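4. Recording demonstrations by hand

Read this section before you record anything you mean to keep. It covers the Pridley two-arm cell when it is driven by a person with the leader arms. Section 5 covers playback.

The sales sheet for the Gumo trainer says a new task can be learned "from a handful of examples." Plan for 80. We have seen tasks work with fewer, and we have seen the same tasks fall apart when the table was wiped and the cups were put back an inch to the left.

4.1 Before you start

1. Clear people and loose clothing away from the cell. Both follower arms will move as soon as the link is live.

2. Rest both leader arms in their cradles. Check that the followers settle into the same pose. If one of them hangs lower than its leader, stop and redo the zeroing in Section 3.

3. Open the Segura recorder and check every camera view, wrist cameras included. A green mark next to a camera name means the computer can find it. It does not mean the picture is sharp or fresh. Wave a hand in front of each lens and watch the view change.

4. Squeeze and release each trigger a few times. The fingers should follow without a jump.

CAUTION: Do not reach into the cell while the link is live, even to stand up a fallen cup. Press the hold pedal first. The software limit on speed is set for smooth recordings and was never meant to protect your fingers.

4.2 Recording one episode

1. Put the objects out. Move them a little between episodes, and turn the bag or the tray now and then. If you use tape marks on the table, the robot may learn the tape marks.

2. Press the pedal once. Wait for the tone. The recorder starts on the tone, so anything you do before it is lost.

3. Do the task at a steady pace. Slow is fine. Stopping to think is not, because the trainer can't tell a thoughtful pause from part of the job, and you will get a robot that hovers.

4. Use both arms if the task needs both. Bring the second arm in when it has something to do and park it when it doesn't.

5. When the task is finished, move both arms clear and press the pedal again.

6. Mark the episode Keep, Fix or Drop right away. Don't leave it for the end of the session. Everyone remembers their own episodes as better than they were.

NOTE: An episode longer than 30 seconds is not a bad episode. Older versions of this guide said it was. The limit came from a disk setting that has been gone since July, and we have found no other reason for it.

4.3 Soft and light objects

Paper cups, bags and pulp carriers are harder to teach than blocks. The grippers have no force sensing worth the name. What the recorder calls "grip effort" is worked out from motor current, and it drifts as the motors warm up. Watch the cup, and don't trust the number.

1. Close the fingers until the wall of the cup just begins to give, then stop squeezing.

2. When lowering a cup toward an open bag, line up from the wrist view as well as the fixed view. Handles that look well out of the way from one camera can be right in the path from another.

3. If a handle catches on a finger, back out the way you came in. A hard pull may tip the bag.

Cup and bag task, fixed view first, then a wrist view:

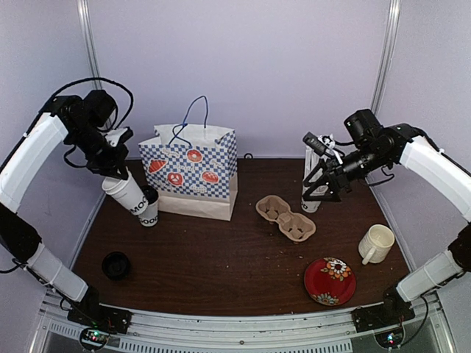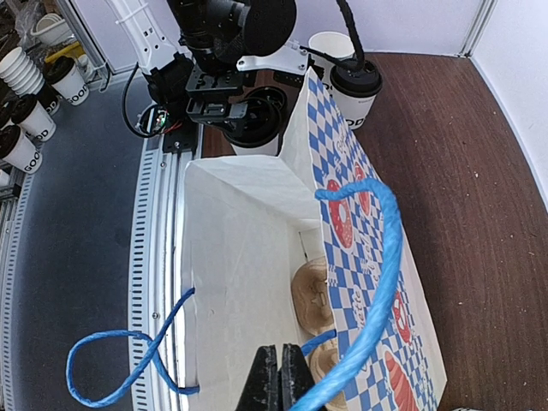

4. Leave a few recoveries in the set. A cup that slips and is picked up again cleanly is worth keeping. A cup that slips and is chased all over the table is a Drop.

4.4 Checking the set

Before you send anything to the trainer, have a second person watch a share of the Keep episodes at normal speed. At our site Saadet Altıntaş does this, and she moves a good many of them to Fix. The built-in Ollum quality score can be left on, but don't sort by it. It gives high marks to smooth motion, and an arm that smoothly misses the bag scores very well.

If two people recorded the set, check that they did the steps in the same order. Mixed habits can leave the robot switching plans halfway through. Pick one order, write it on the session sheet, and record the odd ones again.

Copy the set to the training drive before you shut down the recorder. The "saved" message shows up while files are still being written, so wait for the drive light to stop blinking.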